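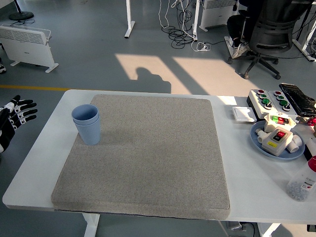
Table Pads and Bench Cups: Frequently Asked Questions

Last updated 2025-04-01

These are the questions we get most often at Hisetti about the gray speckled pads and the plastic cups that go with them. If yours isn't covered, write to Sirkka Saarinen at the order desk.

ABOUT THE PAD

What is the pad for?

It gives you a soft, even surface in the middle of a hard table. Small parts don't bounce when you set them down, and the table top stays free of scratches. People use it for sorting, light assembly, wiring practice and general tinkering.

Does it have to cover the whole table?

No. Most customers leave a strip of bare table at the side for things they want close by but not in the way. Switches, fittings and a bottle or two can sit there and the pad stays free for the job.

Which way up does it go?

Either way. Turn it over every few weeks if you work in the same spot all the time.

Will it slide?

Not on a clean, dry table. If it does slide, wipe the table and the underside of the pad with a damp cloth, let both dry, and put the pad back. Don't use double-sided tape. It pulls pieces out of the foam when you lift it.

How do I clean it?

Shake it out first. Then wipe with lukewarm water and a little dish soap. Rinse the cloth and go over it again. Lay the pad flat to dry overnight. It can't go in a washing machine or dryer.

Can I solder on it?

No. Keep soldering irons, heat guns and hot glue off the pad. Use a ceramic tile or a proper heat mat.

I left something heavy on it and now there's a dent. Will it come out?

Usually. Take the weight off and leave the pad alone for two days. Dents from sharp corners may stay.

Can I cut it to size?

Yes, with a long, sharp blade and a metal ruler. Cut pads can't be returned.

ABOUT THE CUPS

Are the cups sold singly?

They come in packs of 40. The color is light blue only. We had a green one from Räsänen until last year and won't be getting it again.

Why is the lower part of the cup ribbed?

For grip. It also makes two nested cups easier to pull apart.

My cups are stuck together. What do I do?

Hold the bottom cup by the ribs and twist the top one while you pull. If that doesn't work, stand the bottom cup in warm water for a minute and put cold water in the top one. Don't pry with a screwdriver, as the rim will crack.

Can I drink from them?

The plastic is fine for cold drinks. Once a cup has had screws, beads or oil in it, keep it as a parts cup.

How much does one hold?

200 ml to the line below the rim.

KEEPING THE TABLE IN ORDER

Where should loose parts go?

On a plate or in a cup. A round plate works well for things like switch housings and pipe fittings, which are too wide for a cup and tend to roll if you leave them on the table. Light colors are best, as white parts still show up on pale blue and dark screws are easy to spot.

What about beads and other very small items?

Keep them in a clear bottle with a screw cap and put a label on it. Only pour out what you need. If you spill some on the pad, lift it by two corners and tip it over a tray.

Does it matter where the table stands?

Direct sun will fade the pad over a summer or two. It does no other harm. Keep the pad off radiators and panel heaters when you hang it up or store it.

Any advice on cables?

Run them behind the table legs and keep the power strip where you can reach the switch. Clean up the tangle before you move the table, not during.

ORDERING AND RETURNS

What are the order numbers?

The pad is 574. The cups are listed under the same number with a C at the end.

Do you ship outside the Unley area?

Yes. Orders go out with Ondia twice a week. Pads are shipped flat, so the box is large and light. Someone needs to be there to take it in.

My pad smells when I unpack it. Is that normal?

New foam does. Leave it out in a ventilated room for a day.

Can I return an opened pack of cups?

Only if none have been used. Send back the full pack in its sleeve with the packing slip.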